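Ticket 2091 - Clerkiletti stage, Brekville
Opened August 4, 2023
Wireless mic on channel 2 drops out during the comedy set. Receiver is a Wetitz rack unit, last serviced in April. 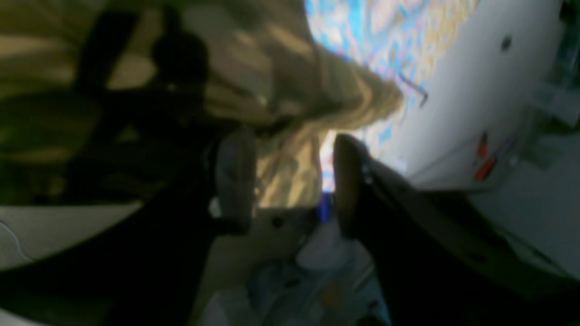

Does the dropout follow the mic or the channel?
It follows the channel. A spare handheld on channel 2 failed the same way.

Moved receiver antennas 80 cm apart - no change. Scan showed interference from the Lins intercom base backstage. 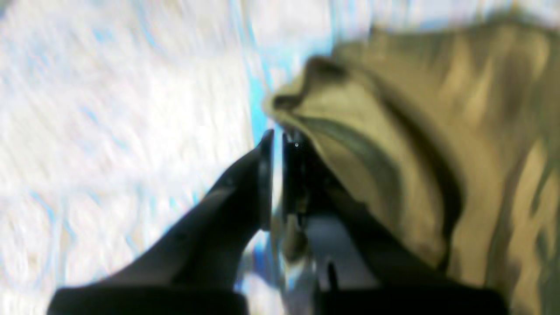

Which setting cleared the fault?
Retuning channel 2 to 600 MHz, away from the intercom.

Ran a full set with no dropouts. Old frequency locked out in the preset. Leaving open pending the late show.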